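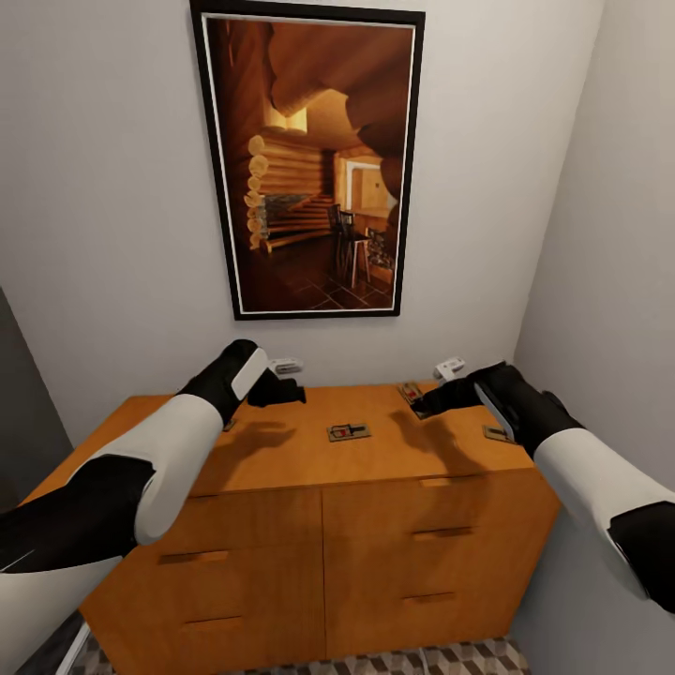

Framed log cabin picture over a wooden cabinet

Search this site Enter keywords Go

Changing employer, do I keep my years in the union?

packing_line_b
January 2021

Hello to all. I was a member of the Titar union for 11 years while I worked at the Grarnus warehouse in Csonka. In December I left and started at Makex, in the same town. At Makex there are over 300 people, and I am told that Titar has a branch there also, but it is small and I did not meet the rep yet.

My dues were always taken from my pay by Grarnus. Now nothing is taken. I did not cancel anything and I did not receive a letter. My worry is that I stopped being a member without knowing it, and that I will be counted as a new person if I join again. The rule book says that a member must have 10 years without a break to get the hardship grant, and I don't want to lose this for a stupid reason.

Must I fill in a new form? Or does the old branch send my papers to the new one? I wrote an email to the general address and have only the automatic reply.

tallyroom

Don't fill in the new member form whatever you do. I did that when I moved and they gave me a second number. Took months to fix. Just call them.

branch_desk_4

I kept the membership list of a branch for a long time, so I will try to answer with some order.

Your membership does not end on the day you leave a job. What ends is the payroll deduction, and it ends without any message to you, because the old payroll office only stops sending the money. The union sees it later, when the list for the month arrives and your name is missing. From then you are a member in arrears, and the rules give a period to pay. Look in your rule book under "Arrears" for the length - I do not want to give you a number from memory, and it was changed at least once.

The form you need is the one for change of workplace. It asks for the member number, the last day at the old employer, the first day at the new one and the new branch. Write the same member number you always had. The old branch secretary should confirm it, but you can send it before this confirmation comes.

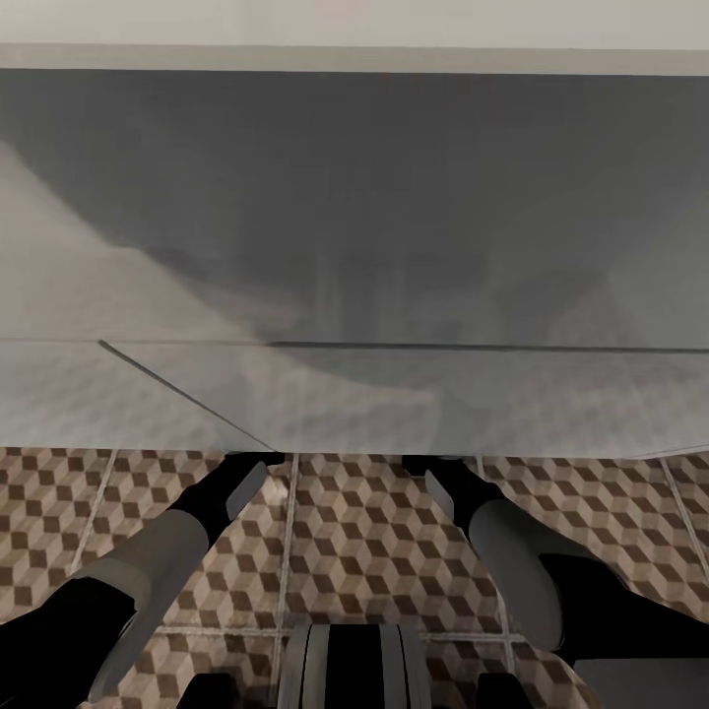 Do I need permission from the new employer to stay a member?
The employer has no part in this decision. Makex only becomes involved if you want the dues taken from your pay again, and for that you sign a separate deduction slip.

While the slip is being processed you can pay by bank transfer. Put the member number and the month in the reference, and keep the receipts. 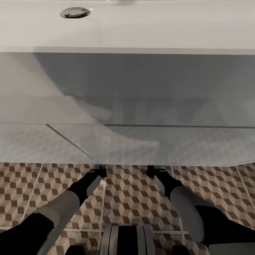 About the 10 years, a gap in payment is not the same as a break in membership if you pay the missing months inside the period. When you have paid, ask for a statement in writing with your joining date on it. In my branch we had a member with a very long record who could not show it, as the old cards were lost when two offices were joined, and his grant was delayed until somebody found the dues books.

One more point. If you have an open case with Grarnus, for example unpaid holiday, tell the old branch now. It normally stays with them.

packing_line_b

Thank you, this is very clear. I found the page about arrears and I am still inside the period. There is no open case. I will pay December by transfer and ask for the statement.

csonka_nights

Same union, different site. The Makex branch has about 2,000 emails to answer by the look of it, so go to the rep in person at shift change. Also check your last Grarnus payslip, mine had the dues taken for the final month and I nearly paid it twice.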